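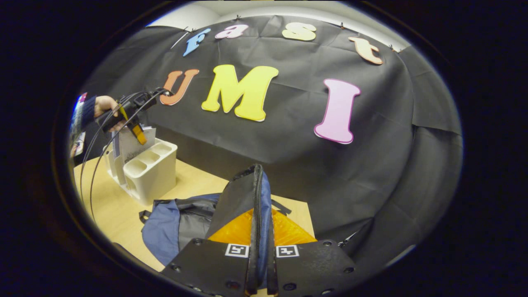
Unit 3: The Backpack and the Desk Organizer

These two belong together, and I love teaching them as a pair! A backpack carries paper around all day, and a desk organizer gives it somewhere to land. Get the handoff working and half the clutter on a student's desk goes away.

Start with the bag. Open every pocket, even the flat one at the back, and take everything out onto the table. Sort into paper, tools and trash. Cables go with tools — coil them loosely and fasten them with a tie.

Then look at the organizer. Upright compartments are wonderful for papers and cards, so stand them on edge, tallest at the back. Short things sink in a deep slot, so give erasers and clips a small box of their own.

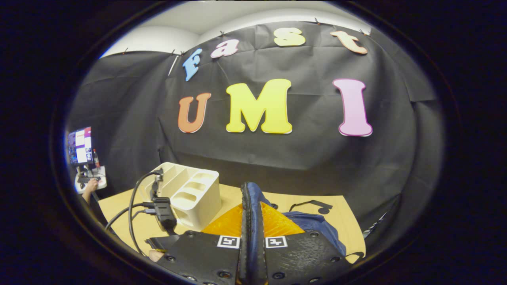 Practice for next time

Set a timer for 14 minutes and do your own bag and desk. Write down which compartment filled up first. Mostafa Alaoui's group tried this in January and found that old handouts took up the most room (mine included, I'm afraid).

Bring the bag along, packed the way you'd carry it on a normal day. We meet in the Vasiliu room at 7.
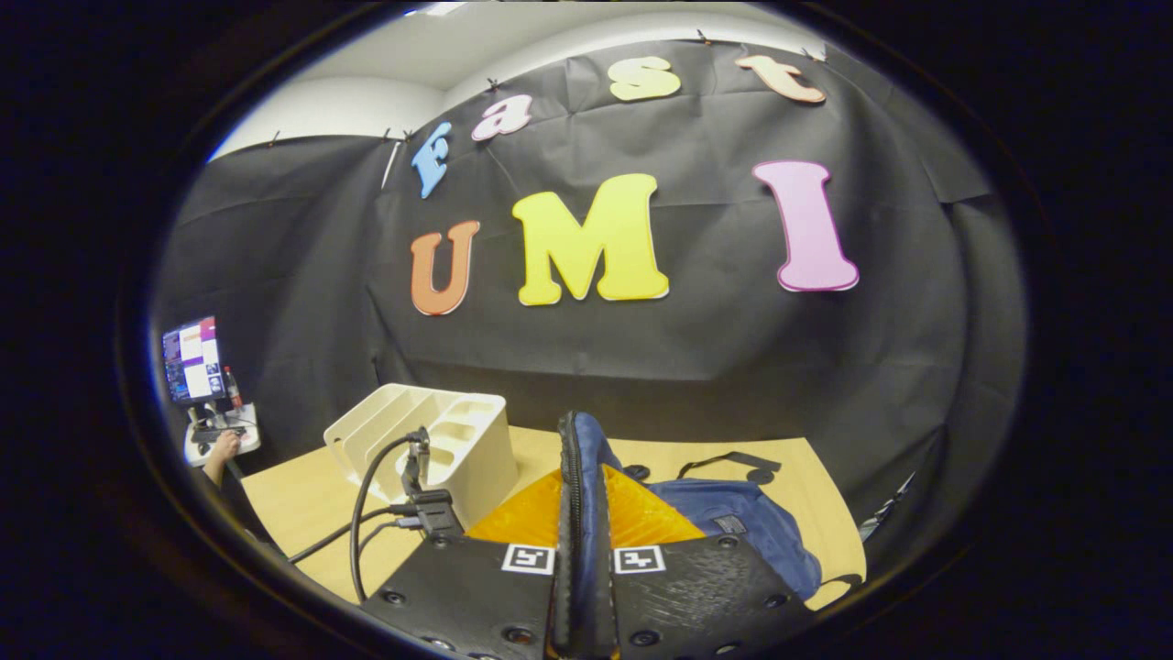 Aurelia Rusu
Instructor, Home and Study Organization

A note on color: bright letters on black cloth are easy to pick out from across a room, and labels work the same way. Try bold lettering on a dark card for each compartment. Foam letters are great fun for a shelf or a wall, but for a desk organizer go smaller and keep to one word per label.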